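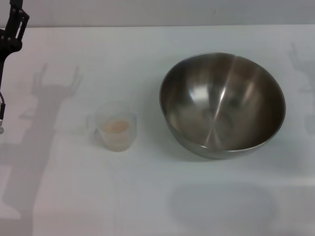

Contents

Pouring and mixing, small kitchen vessels. Release prepared by Els Vandenberghe and Toon Timmermans for the Olside collection. The set covers one activity: moving a small amount of liquid from a measuring cup into a mixing bowl on a white tabletop. It holds 2,859 clips in 27 sessions.

Objects

cup – small measuring cup, translucent plastic, with a pouring spout
bowl – large mixing bowl, stainless steel, rolled rim
liquid – pale, low fill; the recipe for each batch is in liquids.csv

Layout

sessions/ one folder per session
labels.csv one row per clip
liquids.csv batch, ingredients, volume at start
splits/ train and test lists, by session

Label fields

clip_id
start_state: full, part, empty
end_state: same values, judged from the cup alone
spill: 0 or 1
labeler: initials

Spill is set to 1 for any drop on the table, including drops wiped up before the clip ends. Drops on the outside of the bowl are not spills. Kristof Vermeulen relabeled the spill field in October; older copies of labels.csv should be replaced.

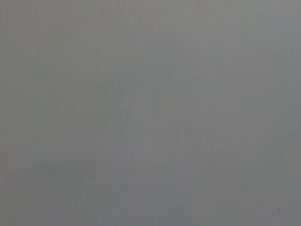 Is the volume left in the cup recorded after each pour?

Only for the 1,002 clips in the test list. The cup was weighed before and after, and the difference is in the column poured_g. Training clips carry the start and end states only.

Known issues

Session 9 has no entry in liquids.csv.
Batches thickened with starch settle if left standing – stir time was not logged.

Corrections go to Sanne Van Hecke, with the clip_id and the field name.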